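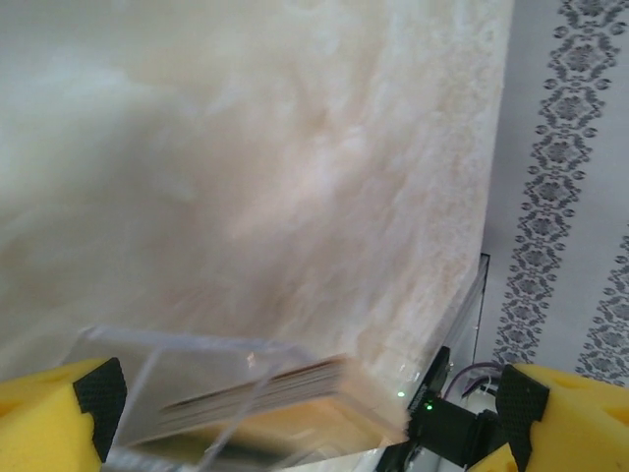 Larkoswood Hearing Loss Support Group
Minutes, February 25, 2021

I took the notes again, so blame me for any gaps! We had 7 people on the call, plus one who could hear us but couldn't get her mic going (we used the chat for her, and it went fine).

December minutes: approved. One fix, the clinic on Hesteck Road closes at 3, not 4.

Hearing tests. Most of the talk was about how long we all put off our first one. I waited years, and I know I'm in good company. We agreed the flyer should say plainly that the test doesn't hurt and that earwax can be the whole problem, so get your ears looked at before you spend any money. Please don't go digging with cotton swabs!

Flyer. The print shop, Ashour, quoted us for 200 copies or 800. We voted for 200, with one against. I'll send the wording around first.

Tinnitus. A long chat, and a good one. Several of us sleep better with a fan or soft rain sounds on. Two members are cutting back on coffee to see if it helps and will tell us next time.

Captions. The Fanik room has a screen we can use once we're meeting in person again. I still have to ask about the cable.

Battery swap box: moved to next month, we ran out of time.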